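Reltville Residents' Newsletter
Saturday, July 21, 2018

Water hardness and your boiler: what changes when the supply switches to Drastura

Supply to the lower half of Reltville will move from the Lotton borehole to the Drastura reservoir over the coming weeks. The water is treated to the same standard and there is no change to the charge. The hardness is different, and that affects how some household equipment should be set.

Lotton water is drawn from chalk and is hard. Drastura water is surface water collected on peat and gritstone, and is soft. Most of the trouble reported after the upper half changed over in March came from appliances still set for the old supply.

Which homes are affected

All properties south of the railway line are included, along with the row of cottages behind the Tuominen building. Properties on the upper main have been on Drastura water since the spring and need do nothing. If you are unsure which main serves you, look at the last page of your bill. Supply zone 429 is the upper main and supply zone 451 is the lower.

During the switch the pressure may drop for short periods and the water may look cloudy. Cloudiness that clears from the bottom of the glass upwards is air. Brown or yellow water is sediment loosened by the change in flow. Run the cold kitchen tap until it clears, and do not run the hot tap or the washing machine in the meantime, as sediment drawn into a hot water cylinder is difficult to get out again.

Dishwashers and washing machines

A dishwasher with a built-in softener has a hardness setting, usually reached by holding down one of the programme buttons while switching on. Under the old supply this should have been near the top of its range. Turn it down to the lowest setting, or off if the handbook allows. Too much softening leaves a permanent bloom on glassware, and rinse aid will not remove it.

Detergent doses printed on the packet are given by hardness band. Use the soft water dose. Several households on the upper main reported foam left in the drum after the last rinse, and in each case the hard water dose was still being used.

Kettles, irons and desk humidifiers will need descaling far less often. Old scale may come away in flakes for the first few weeks. It is harmless and can be tipped out. 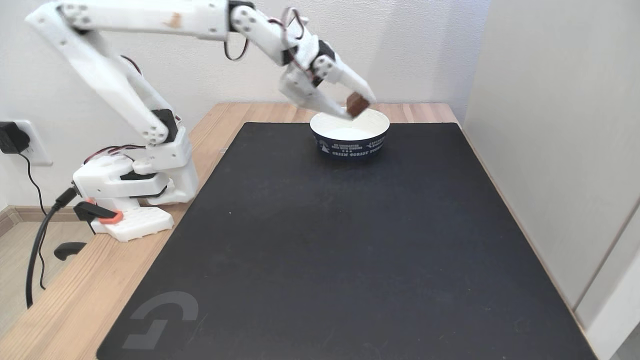

Boilers and heating systems

A sealed central heating system holds the same water for years and takes in very little from the main, so the change has almost no direct effect on it. The inhibitor still matters. Soft water is slightly more inclined to corrode bare metal, and a system that has been drained and refilled after the switch should be dosed again before it is run for any length of time.

Combination boilers heat tap water as it passes through. If yours has an inline scale reducer fitted to the cold feed, it can stay in place. Cartridge types need not be replaced when they run out, but the housing must not be left empty unless it has a bypass.

Water softeners

A whole-house softener has little to do on Drastura water. It can be put into bypass with the valve on the side or back of the unit. Do not leave it standing full of water for months. Either drain it according to the maker's instructions or leave it in service with the hardness setting reduced.

Lead pipes

Houses built before the estate was extended may still have a lead service pipe between the boundary stop tap and the kitchen. Scale from hard water forms a partial lining inside such a pipe, and soft water may slowly remove it. The reservoir supply is dosed with phosphate to limit this, but testing is sensible. Kaisu Toivonen is keeping the list of households that want a sample taken. Ring extension 715 at the parish office and leave your name, house number and a time when someone will be in.

Samples are taken from the kitchen tap first thing, before any water has been drawn. Results are posted to the house.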